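Trellberg opens its tidying set to everyone

October, and we've finally done it! I've been itching to tell people. From this month Trellberg is sharing the first 248 recordings from our Trilstead site, where we guide a humanoid through small household jobs so that a learning system (ours is called Fako) has something decent to copy. Picking up books, moving a basket, that sort of thing.
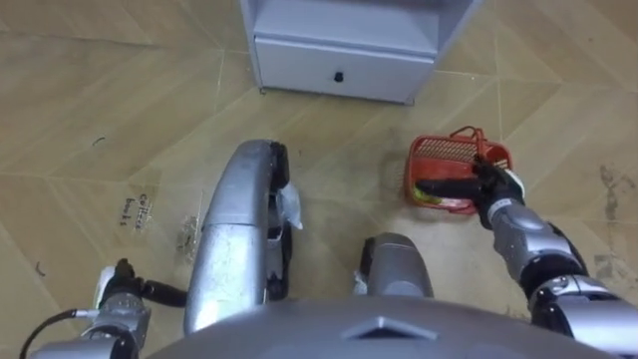

Rawashdeh, our partners on the project, told us they'd happily swap a week of perfect runs for one afternoon of fumbled ones, and could we please stop deleting the fumbles. So we have!

There are 13 jobs in the set, 2 of them still a bit thin, and we'll be adding to those over the winter. Want a copy? Drop the Trilstead office a line, any time before six.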